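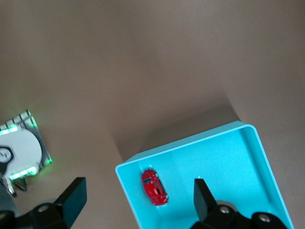
Handout 4: Comparing grippers without fooling yourself

Course notes, Magdy Ait Ali. Read before the July lab block. Bring your own log sheet.

1. What the sales sheets say

We have two parallel grippers to compare, the Marnow and the Helmy, and one controller, the Flukent, that will drive either of them. Both sheets claim a success rate. Neither says what was picked up, from where, or what they did with the tries that went wrong. I have asked. One firm sent me the same sheet again with a nicer cover.

So treat both numbers as decoration until you have your own.

2. The task

Pick a small toy car out of an open plastic box and set it down on the table. It sounds too easy, and students say so every year. Then the car ends up near a wall of the box, one finger has to go down inside and the other has no room to follow, and the easy task starts to separate the hardware from the brochure.

A car in the middle of the box tells you very little. Both grippers will get it. Put it close to a wall, turned at an angle to the rim, and write down the angle before you start the run. If you write it down afterward you will remember whatever suits the result.

3. How many tries

Each gripper gets 50 tries per car position. I know the Cundcombe report used 30 and still printed its results to a tenth of a percent. With 30 tries, one lucky grab moves your rate by more than three points. Work that out on paper before you quote anybody's decimals.

The full class set comes to 400 tries. That isn't a lot. A firm that says it ran 1000 should be able to show you the log for all of them, and if it can't, you don't have 1000 tries, you have a sentence.

4. What counts as a success

Decide this first, as a group, and don't touch it again. Mine is: car lifted clear of the rim, carried, set down on its wheels. A car dragged up the wall and dropped over the edge is a failure. So is a grab where somebody "just nudged" the box. Most of the arguments I have had about grippers were really arguments about this line.

5. The wrist camera

You will be tempted to trust the wrist view because it moves with the fingers. Be careful. Over bare table it gives the software almost nothing to hold on to: one flat color, a soft shadow, and the open fingers at the bottom of the view.

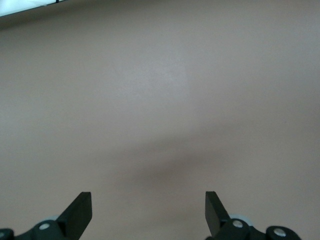

A detector that reports an object there with high confidence is reporting the shadow. Run it on bare table for a few minutes before every session and log each false hit. I have yet to see a vendor do this in a demo, and I've sat through plenty of demos.

Also, the wrist view flattens height. A finger that looks as if it is beside the car may be well above it. Check against the arm's own position readout before you write "missed by a hair."

6. What to hand in

Raw log, including aborted tries. Your success rule, dated before the first run. False hits on bare table, by session. One paragraph on which gripper you would buy with your own money, and what result would change your mind. "Neither" is an acceptable answer and has been mine twice.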